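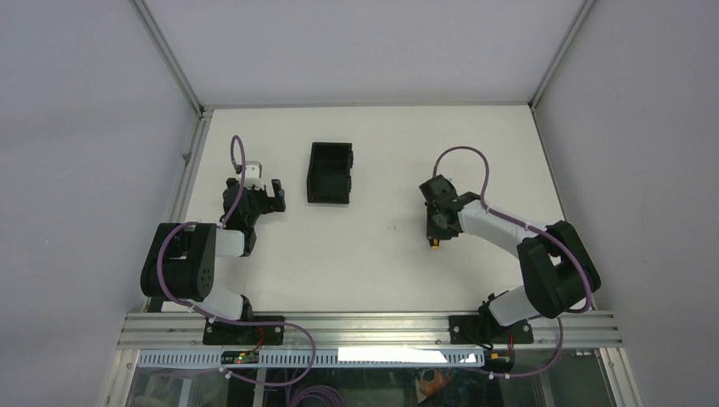
Garley sixth scale Marsh Warden – worth the preorder?

Sixth Scale & Up > New Releases
Started 22/05/2024

beaudoin_or_bust wrote:
So the Marsh Warden finally went up and I've been staring at the page all morning. I love the helmet, love the shoulder plates, can't stand the cape. It looks like a shower curtain! 53 points of articulation, five pairs of hands, and they want $200 before shipping. I already have the Garley Ferryman and he's my favorite thing on the shelf, so I'm leaning yes. Talk me into it or out of it.

kneepadking wrote:
Out of it. The Ferryman's knees went floppy on me by January and I barely touched him. Same body under this one if you look at the promo shots. For that money I'd get the Beaudoin version and be done.

marlene_fehr wrote:
I have the Beaudoin and I'd argue the other way. The paint is gorgeous, sure, but the boots are one solid piece so he stands like he's waiting for a bus and that's it. Garley at least gives you ankles – I need ankles. My whole display is built on the Nenetholm stairs and nothing with fixed boots will stay up there.
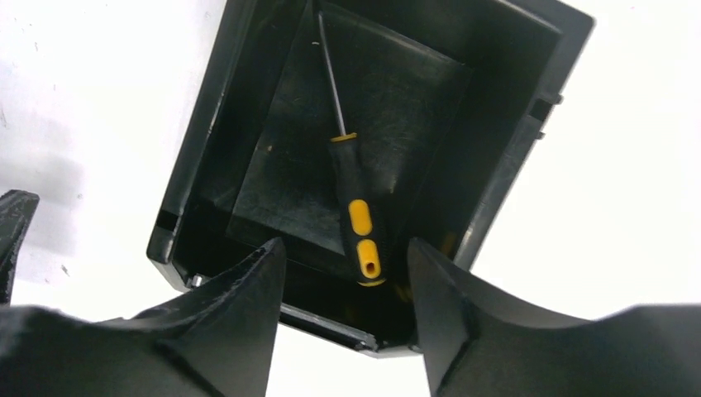

And if you hate the cape, it's on two snaps under the collar according to the listing, so leave it in the tray. I'd miss it, though. He had it on for the entire bridge fight!

kneepadking wrote:
He loses it halfway through the bridge fight, Marlene. That's why the alternate collar is in there.

marlene_fehr wrote:
Okay, I went and rewatched it and you're right. Still want the cape.

gusudthorpe_gus wrote:
Edition size is 910 this time, which is tiny for them, so don't sit on it too long. Only thing bugging me is the hands. The relaxed pair has the fingers so far apart he looks like he's dropped a sandwich. The Ferryman had the same problem and I ended up swapping in a spare set from another line.

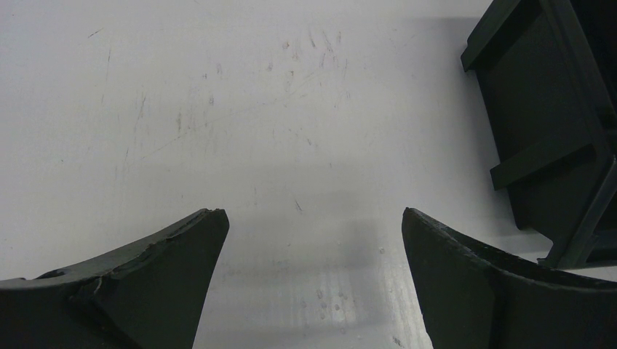
Wide open grip

beaudoin_or_bust wrote:
Ha, now I can't unsee the sandwich. Gus, which line did you pull the spares from? My Ferryman could use some too. And kneepadking, did you ever try tightening those knees or did you just give up on him?

kneepadking wrote:
Floor polish in the joint, two coats. Helped for a week or so. He's sitting down permanently now.

gusudthorpe_gus wrote:
They're from the old Nenetholm guards. The pegs are a hair too thick so sand them first, and go slow. I split a wrist on my first try and had to glue it.

beaudoin_or_bust wrote:
Well, I caved. Preorder's in, cape and all. Marlene, if I end up hating it, it's yours for the postage.

marlene_fehr wrote:
Deal! Mine can have a spare for laundry day.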